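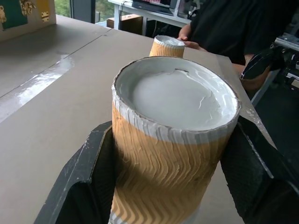 Piyumi reckons you should never mix more filler than you can use before the kettle boils, and that a paper cup is the only pot worth having, as you can bin it afterwards and pretend it never happened. She told me all this on the phone at half past eight this morning, while I was still in my dressing gown hunting for a spatula.

Well, I had already ignored her. The first cup was brimming before I'd so much as looked at the wall! I do this every time – pancake batter, wallpaper paste, gravy – I can't seem to make a small amount of anything. It went on lovely and smooth though, like icing a cake, and the long crack behind the bedroom door has vanished completely. I went back twice just to stroke it.

The cups are the zigzaggy ripple ones left over from Jamila's leaving do. I think we bought enough for 400 people and she had 30, most of whom drank squash out of the jug glasses anyway, so I shall be mixing, rinsing and stirring in them until I'm ninety. They're good and stiff, mind. A thin one goes soggy at the bottom and you find out on the carpet (July, the landing, we don't speak of it).

The big table by the window has its cardboard on for the duration. I laid the sheets flat and taped along the join, and now I rather like it – I can put a cup down anywhere without hearing Tahsin breathe in through his teeth.

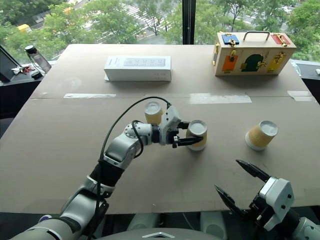 The tape isn't my neatest work, three bits of different lengths, but it'll do until the walls are finished. I do miss the table as a table. Last night we ate on our laps, looking down at the trees, and I got rice in the sofa.

Tomorrow it's the dent by the light switch, then sanding, which I hate. Kavinda has promised to lend me his proper sanding block if I remember to ring before he goes to work. Must also get more filler, masking tape and something nice for tea.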